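Trainers wanted for the hands-on room at Jonach (paid, part-time, starts in May)

Hi! I'm Katia Monti and I run the training room at Jonach, and I need more people. If you've ever worked a packing bench, stocked a cooler, set up a buffet or put together gift baskets, please keep reading, even if you've never been near a robot in your life. Most of us hadn't either.

A bit of background first. Jonach fills snack and fruit orders for offices and hotels, and for years that meant people at benches picking items off a surface and putting them in something else, all shift long. My wrists still remember it. Last year the company decided to bring in robots for part of the picking, through a project we call Gradgate, and a bunch of us moved off the benches to teach them. I was nervous about it (okay, I was mad about it for a while) but I like this job a lot better than the old one, and I'll tell you further down what I don't like.

So what do you do all day? You work in pairs. One person steers the robot through a pick, and the other sets out the items, watches the hand and writes down how the hold looks. Then you swap. We do fruit, bowls, bottles, small stuff. Fruit is the one people get hooked on! A bottle is pretty much the same bottle every time, but anything lumpy has a different best spot to hold it depending on how it's lying, and you'll find yourself arguing over it at lunch.
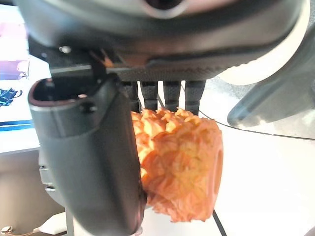

Fingertips on top, thumb at the side. Hold notes get written at this point.

You'll get good at the notes fast. We don't need engineering language. "Thumb too low" is a perfect note. "Looks weird" is not, and yes, I've read that one more than once, and one of them was mine.

The goal for each pair is 20 clean picks per item before we change the item, and the whole fruit set runs to 300. If you don't hit it in a shift you pick it up next time. There's no leaderboard. I fought for that one, so please don't start your own.

Things you should know before you apply:

You'll be on your feet a good part of the shift, with a stool if you want it.
Mornings start at 7:30, and the late group starts at 1:00.
You stay outside the robot's reach when it's live. Always, no matter how boring the pick is.
No degree needed. Decent handwriting or decent typing, either one.
Pay is $500 a week for the part-time schedule, and the first two weeks (training) are paid the same.
The first round runs eight weeks. People who want to stay on can apply for the floor lead jobs.

The robot you'd start with is the one with legs and two arms, and it works standing at a table. New trainers tend to watch the hand that's doing the reaching and forget all about the other one, so your first exercise is just watching. Where is the left arm while the right one goes for the fruit? Is the bowl in a spot it can get to next? It sounds like nothing, and by the second day you can't stop seeing it.
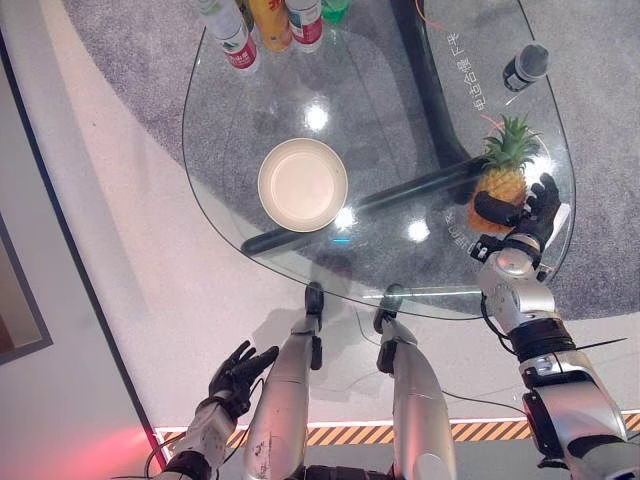
Guido Gentile read a draft of this ad and told me I'd made it sound like summer camp. His words: "Tell them it's slow. I used to finish a shift and see a full cart. Now I finish and I see a page of notes. I'm not sorry I switched, my back is fine for once, but I missed the cart for months." He also wants you to ask at the interview what happens to the bench jobs, and he says not to let me change the subject.

Fair enough, so I'll go ahead and answer it now. There are fewer bench shifts than there were. Everybody who was on them was offered a spot in training, on the floor or in delivery, and most took one, but a couple of people left, and I miss them. The late bench group is still all people and will be through this round. After that I don't know, and I'm not going to pretend I do. What I can say is that trainers sit in on the meeting where the next items get picked, and we've said no to things. We said no to knives.

To apply, send me a few lines about any work you've done with your hands and which start time suits you. No resume required, though I'll read it if you send one. You can drop it at the Jonach front desk with my name on it or use the form on our jobs page (choose Gradgate, then Trainer). Everyone who applies gets invited to come try it for an hour before deciding. Wear closed shoes and tie back long hair.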